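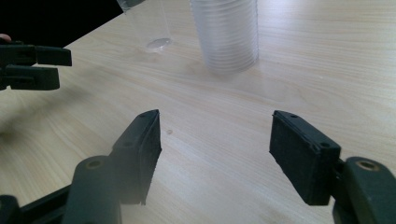

## Two hands on the cups: what we learned from the unstacking study

June 28, 2023

The cup work is finished, at least the part of it we promised for this newsletter, and several people have asked for something longer than the paragraph that went out in the last project summary. Ewan Fairweather ran the study and most of what follows comes from his notes and from the talk he gave at the Erkau site.

The question was a small one. We teach our two-arm setup by having a person do the task with a pair of hand-held grippers, each with its own camera, and then training a policy on the recordings. For most of the tasks in the Wistoston project that has gone well. Pulling one clear plastic cup off a nested stack and setting it upright on the table has not. In November the best policy we had managed it on fewer than half of its tries, and it failed in ways that were hard to fix by simply recording more.

We wanted to know whether the trouble was in the amount of data, in the cameras, or in the way people were doing the demonstrations.

### How the recordings were made

Everything was recorded at one table with a light wood top. The operator holds a gripper in each hand. One is the holding hand and the other is the pulling hand, and which is which was left up to the operator. The task starts with a stack of clear cups standing on the table and ends when a single cup is standing on its own beside it and both grippers have backed off.

We ended up with 385 usable demonstrations from 6 operators. Each operator got the same short set of instructions and a practice period that wasn't recorded. After that we split the sessions into two groups. In the first group, people were told to do the task however they liked. In the second, they were asked to follow one extra rule: before the pulling hand closes on the rim, the holding hand must already be closed on the stack and still.

That rule came from watching the earlier recordings. People are very good at unstacking cups, and when they do it quickly both hands move together. The holding hand is still closing while the other one starts to lift. A person can feel the stack settle and adjust. The policy has no force sensing at all. It has two camera views and the finger openings, and from those it has to work out whether the stack is held. With clear plastic, that is asking a lot.

### Why clear cups are hard

Some of this will be familiar to readers who worked on the bottle task. A single clear cup on a pale surface shows up mostly as faint outlines and a highlight or two. A nested stack is easier, because the rims give it a ribbed look that the network picks up on. So the policy tends to know where the stack is and has a poorer idea of where one cup is.

The hard moment is the change from one to the other. While the top cup is in the stack, its rim is one ridge among many. Once it comes free it becomes an object the network barely sees. The old policy often let go too early at that point, or lifted the cup and then wandered, as if it had lost track of what it was carrying. Two cups coming off together was the other common failure, and it frequently went unnoticed: the policy would set the pair down and back away as though it were done.

Ewan's first idea was to put a strip of tape on each cup. This worked well and we dropped it, for the plain reason that the Malhotra kitchen trials will use untaped cups. It did tell us that a good share of the problem was seeing and not moving.

### What we compared

We trained 4 policies. All of them used the same network, the same number of training steps and the same number of demonstrations, so that nobody could say one had simply been fed more.

- **Free:** demonstrations from the first group only, each arm using its own camera.
- **Free, shared view:** the same demonstrations, with both camera views given to both arms.
- **Hold first:** demonstrations from the second group, each arm using its own camera.
- **Hold first, shared view:** the second group, with both views given to both arms.

The shared view matters more than we had guessed. When the grippers are near each other, each camera often has the other gripper in it. That means the pulling arm can be told, by its partner's camera, what its own fingers look like from the side. From its own camera it sees mostly its two finger pads and the gap between them, and when the pads are close to an object they block a fair amount of it.

Each policy was then run on the robot with 12 starting arrangements. These changed the position of the stack, its height, and whether a loose cup was already standing nearby. Every arrangement was run several times, and a run counted only if exactly one cup ended up upright and apart from the stack, with the stack still standing. We scored from the room video, with the scorer not told which policy was running.

### Results

The free policy was the worst of the set, which matched what we had seen before. Adding the shared view to it helped a little, mostly on the short stacks. Changing the demonstrations helped more. The hold-first policy, with each arm seeing only through its own camera, did better than the free policy with both views on nearly every arrangement.

Putting the two together gave the best result by a clear margin. The combined policy succeeded on most runs of every arrangement except the ones with the tallest stack, where all the policies had trouble. Tipping nearly went away. Double cups still happened, though less often, and the combined policy sometimes paused after a double, put the pair back on the stack and tried again. A few operators had made that same correction in their recordings and we had almost thrown those demonstrations out as mistakes. Please don't delete this kind of recording from your own sets without looking at it first.

The loose cup turned out to be a useful test. With a single cup already standing near the stack, the free policy would now and then reach for it and ignore the stack completely. You can argue that this is reasonable, given that a lone cup is what the end of the task looks like. The shared-view policies did this much less. We don't have a good account of why, and Ewan would like to hear from anybody who does.

### Cost of the rule

Hold-first demonstrations take longer to record. Operators also dislike them. Two people said it felt like doing the task in slow motion, and one kept slipping back into the old habit and had to redo a good part of a session. If you plan to use the rule, allow extra time and check the first few recordings while the operator is still there.

There is also a limit on speed. The policy copies the pause, so it is slower on the robot than the free policy is when the free policy works. For Malhotra this is fine. For the sorting work it may not be, and we haven't tried to speed the motions up after the fact.

### Things to know before you reuse the data

The set is on the Sista server under the cup task, with both groups kept in separate folders. A few notes:

- Lighting was not held fixed. Some sessions have a broad soft shadow across part of the table and some don't. We left this in on purpose.
- The finger pads show wear. If you train on a robot with new pads, expect the camera views to look slightly different from ours, and do a short check before you trust the numbers.
- Operators' fingertips and hands show up at the side of some views where the other gripper comes in close. We tried masking these and saw no change on the robot, so the released version is unmasked.
- Specks on the table were not cleaned up between demonstrations unless they were large enough to get under a cup.
- The room video used for scoring is not in the set. Ask Ewan if you need it.

### Next

The tall stacks come first. Our guess is that the holding gripper takes hold too low and the top of the stack sways when the cup is pulled, but this is only a guess from the video. The plan is to record a smaller group of demonstrations in which the holding hand has to grip in the upper half, and to add these to the combined set without retraining from scratch.

After that comes the reverse task, putting a loose cup back on the stack. We ran it once, informally, with the current policy played against recordings from two operators, and it did badly. Lining up one clear rim inside another needs more precision than taking it out – and the cameras give less to go on.

Anyone at Erkau who wants to record demonstrations for either task can sign up on the sheet by the bench. Sessions are short, and left-handed operators would be especially welcome, as the present set has very few pulls made with the left hand.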